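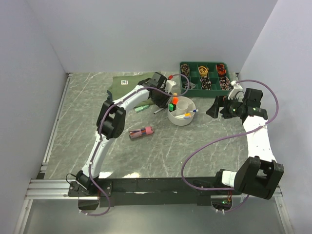 Morning

Up at 6:30. Frost on the inside of the bathroom window again. I put the kettle on and wrote down the oil level before I forgot, 109 gallons, so we have used more than I thought since the last fill. December always does this.

Called Grembridge as soon as they opened. The woman there said the driver could come out next week but the minimum delivery is 130 gallons and the tank won't take that much yet. I said I'd call back. She was nice about it. I turned the upstairs down to 60 and shut the door to the sewing room.

Oatmeal, the end of the raisins. Need raisins, dish soap, lamp bulbs, stamps.

Jad Qudah came by a little after nine to look at the gutter over the back steps. Two of the hangers have pulled out of the board and the board is soft behind them. He can screw it back up for now but wants to replace that whole length in spring. He quoted me $117 for the short fix and I said go ahead. He wouldn't take coffee. His daughter has the flu and he was going to pick up soup for her at Conska.

After he left I sat at the desk and got through the Christmas cards as far as the M's. My hand cramps more than it did last year. I skipped the Munro family, then felt bad and did theirs too. We haven't heard from them since they moved but the last card didn't come back. Twelve stamps short even so.

The blue pen died partway through Aunt Ruth's card and I finished it in black. It looks odd but I am not writing it over.

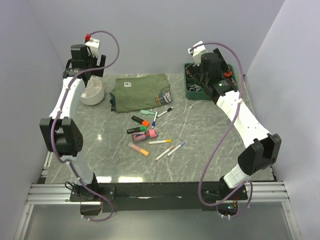 Afternoon and evening

Walked to the post office and back. The sidewalk by the church is still not salted and I went around by the road. Ran into Torquil Farquharson outside the bank. He is having his knee done in the new year and talked about it for a good while in the wind. I told him I'd bring in his mail and feed the cat. He says the cat only eats the Porum kind, the one in the flat can, and he will leave a case of it on the counter.

Forgot the raisins.

Slept in the chair from two until almost three. Bean soup for supper with the heel of the rye bread. Washed up, brought in wood, swept where the wood had been.

Ellen called at seven. They are driving up on the 23rd if the roads are clear and the boys want the downstairs room. I'll have to move the boxes out of there and find the other quilt. She asked what I want for Christmas and I said slippers, size 8, with a hard sole.

Wind picked up after dark. Could hear the gutter going. Bed at ten.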